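Home | Posts | Projects | Reading List | About | Contact

28 December 2018

I said in April that I would write up the tracking work once I had a result I believed. It took longer than I wanted, and the result is smaller than I wanted, but I believe it now.

The question was simple to state. We collect demonstrations by carrying a gripper around by hand and doing the task ourselves, and a camera on the gripper records what it sees. Later we work out where the gripper was at every moment from the video alone. If those positions are wrong, the policy trained on them learns wrong motions. So how wrong are they, and does it matter which parts of the image we use to compute them?

The position code we use is called Zosten. It was written in our lab before I joined and has been patched by most of the people who came through. It picks out small features in each image, matches them to the next image, and solves for the camera motion that best explains how they moved. This works well as long as the features belong to things that stay still. Walls are good. People are bad. The gripper is the worst of all, since it's attached to the camera and never moves in the image no matter what the camera does. Every feature on the gripper is a vote for "we are standing still."

Everyone knows this, and everyone masks the gripper out. You draw a shape over it once, and the code ignores whatever falls inside. Our mask was drawn on an early version of the gripper by someone who has since graduated, and it was tight. It followed the outline of the body closely so as to keep as many background pixels as possible.

My suspicion was that the tight mask was hurting us. The gripper body has slots and openings in it with hard dark edges, and those are the kind of thing a feature detector likes. If the mask is off by a little, a handful of those edges leak through. There is also the matter of whatever the gripper is holding. A held object moves with the camera too, and the mask didn't cover it at all.

So I ran a comparison. I recorded 102 clips, each 30 seconds long, in the big room. I moved the gripper by hand through the motions we use for our normal tasks, which is mostly reaching, lifting, turning and setting down. For ground truth I used the Plarden system, which tracks the gripper from outside. It has its own errors, but they are well below the ones I was trying to measure.

I ran Zosten on every clip under 5 conditions: no mask, the old tight mask, a wide mask that covers the gripper with a generous margin, the wide mask plus a second region over the held object, and that last one again with the ceiling removed.

The ceiling condition came from Aoife Heffernan. She had looked at a few of my early plots and noticed that the heading error got worse on clips where the camera pointed up a lot. Her guess was that the ceiling was to blame. It's ribbed, the ribs all look alike, and a matcher can slide from one beam to the next without noticing. I thought the ceiling was helping us, since it's rigid, well lit and nothing ever walks in front of it. We agreed to test it and stop arguing.

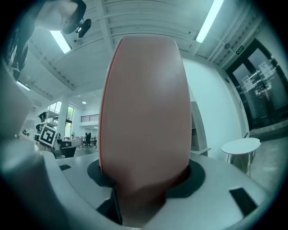
View from the gripper camera with a large pink object in the holder, ceiling and lights behind.

With that much of the view taken up by things attached to the camera, the choice of mask has a lot to work on. The pink surface is smooth and matte and gives the detector almost nothing across the middle. The outline is another story. Where it meets the ceiling beams you get corners that aren't corners of anything. They slide along the edge of the object as the camera moves, and they are neither fixed to the room nor fixed to the gripper. I had not thought about those at all before I started plotting where the rejected matches were.

On to the results.

No mask was terrible, as expected. On slow clips the estimate sometimes froze completely while the gripper was plainly moving. I mention it only as a floor.

The old tight mask did much better than nothing and would look fine if you only checked the average. The trouble was in the slow parts. When you bring an object down to set it on a table you slow to almost nothing, and the real motion in the image gets close to the size of the noise. A few leaked features from the gripper are enough to pull the estimate toward zero. The path comes out slightly short right at the moment where precision counts most.

The wide mask fixed most of that. We lose some background pixels and I could find no clip where it made a difference worth caring about. I would have done this two years ago if I had bothered to check.

Masking the held object as well gave a further improvement on clips with a large object and no measurable change on clips with a small one. That is about what you would hope for. The cost is that you need to know where the object is, and it differs from task to task. I drew the regions by hand for this test. There is a segmentation tool called Amini that a few people down the hall use, and I tried it on a small subset. It did fine while the object was held steady and poorly while it was being picked up or let go, so I left it out of the main comparison.

Removing the ceiling made things worse. Heading error went up on nearly every clip, including the ones where the camera pointed up. So I was right that the ceiling helps, but Aoife was right that something was off on those clips. We went through the worst of them together, stepping through matches one at a time, and the beam slipping she described does happen. It happens on fast turns, when the blur is bad enough that only the long straight edges survive. With the light fixtures visible the solver usually recovers. With only bare beams in view it sometimes doesn't.

We tried one more thing after that, outside the original plan. Instead of dropping the ceiling we kept it and lowered the weight on features that sit along long straight lines. This helped on the fast clips and did nothing on the rest. I don't fully trust it yet because we picked the weight by looking at the same clips we then scored it on. It needs a fresh set.

A few notes for anyone trying this with their own setup.

Check your error by speed. I split each clip into slow, medium and fast and the three told me different things. The single average I had been reporting for a year hid all of it.

Dilate the mask before you do anything clever. It took me one line and an afternoon of rerunning.

If you have a fiducial tag in the room, don't let it into the features by accident. We keep one up for calibration, and the feature detector loves it. I had to rerun the whole set after I noticed the scores were better on clips where it was in view. The numbers I believe are the ones with the tag blacked out in software, so that they say something about rooms that have no tag.

Save the matches. Not saving them cost me 2 full reruns. Disk is cheap, and the trajectory by itself can't tell you why it went wrong.

As for whether any of this matters to the policy, I have only a partial answer. I retrained our placing policy on the same demonstrations, with positions recomputed under the wide mask plus object region. The Flollier arm places things more gently now and stops hovering above the table before it lets go, a habit we had blamed on the network for months. I haven't run enough trials to put a number on it and I won't give one here. The arm is booked by another project until well into the new year.

Open items, mostly for my own memory:

The gripper shell got reprinted during the fall and the new one sits slightly differently against the camera. I used the new shell for all the clips, so the old recordings need their own mask. I haven't drawn it.

All of the clips come from one room. It's a friendly room for this kind of work, with big windows down one side and plenty to look at in the distance. A small kitchen with white cabinets would be a harder test and probably a fairer one.

The rolling shutter correction in Zosten was switched off for everything above. I turned it on for a few clips and the solver took so long that I gave up. Someone should look at why.

I'll put the mask script and the per-speed plotting code up when I've cleaned the paths out of them. Write to me if you want them before that and don't mind the mess.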